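Cup drying rack

A cup drying rack is a household stand on which cups, mugs and small glasses are left to drain after washing. It commonly consists of a flat base with upright pegs, over which each cup is placed with its open end facing downwards. Racks of this type are used in homes, nurseries and staff kitchens, and are usually kept beside the sink or on a side table.

914 views · 3 comments · 3 shares

Design

The pegs are set in rows, with enough space between them for neighbouring cups to stand without touching. A cup resting on a peg often leans to one side – this leaves a gap at the rim through which air can pass. Wooden racks are generally wiped after use, as standing water may mark the base. Wire and plastic racks are lighter and may be rinsed under the tap.

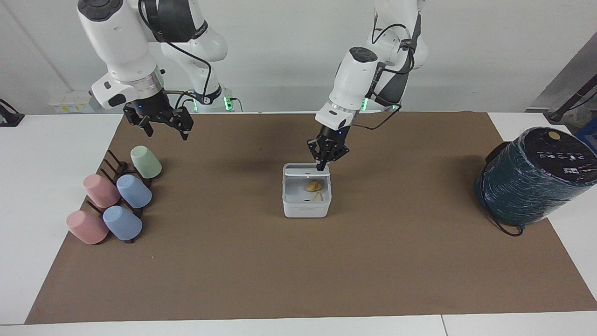 Pastel plastic cups on a dark brown wooden rack with vertical pegs; a white square container holding a few pieces of food stands on the same brown paper mat.

Use

Plastic cups are well suited to peg racks, being light and unlikely to chip. In shared households, cups of different colours are sometimes given to different members of the family. The rack may also serve as permanent storage, in which case the cups remain on it between meals.

In Flallbridge, peg racks were sold for many years by the household goods firm Cormier, whose catalogue listed the wooden model as item 1210. A folding version was later offered by Drikisport for use in caravans and tents.

See also: Dish drainer; Mug tree; Tea towel

1210 shares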